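Why does a wheelbarrow have only one wheel?

Grown-ups like to say a wheelbarrow is simple. These are often the same grown-ups who have just tipped one over in the flower bed.

A wheelbarrow is a lever with a bucket on it. A lever is a stiff thing that turns around one fixed spot, called the pivot. On a seesaw the pivot is in the middle. On a wheelbarrow it is right at the front, where the wheel is.

The load sits between the wheel and you, so the wheel carries part of the weight and you carry the rest. The Gekow barrow in our shed has long handles, and the further your hands are from the wheel, the easier the lifting gets. You do have to lift them higher, though. Levers never give anything away free.

So why one wheel? Garden paths are narrow and bumpy, and one wheel can squeeze along a plank or swing round a cabbage. The price is wobbling. Two-wheeled barrows wobble less, but they are dreadful at corners.

Try it yourself: put 11 bricks over the wheel and lift. Now move them back towards the handles and lift again. You will have opinions.

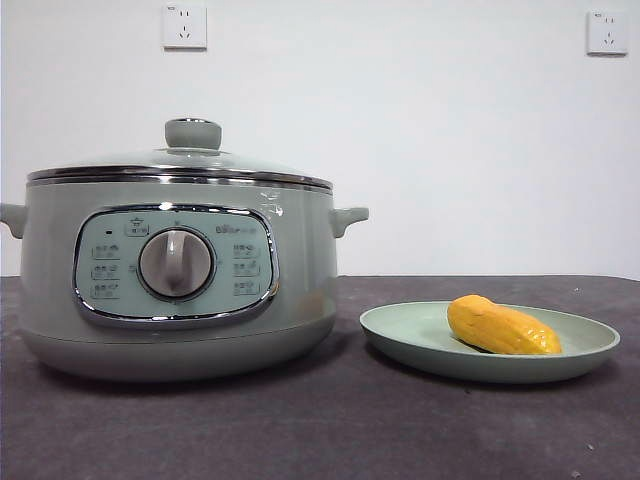

Handles are not all doing the same job. A barrow's handles stick out a long way behind the load, and that length is what helps you. The green cooker has two little ones, one on either side of its body, and they give you something to grip but no lever at all - pick it up by those and you carry every bit of it. The wheel would be no use on soup anyway.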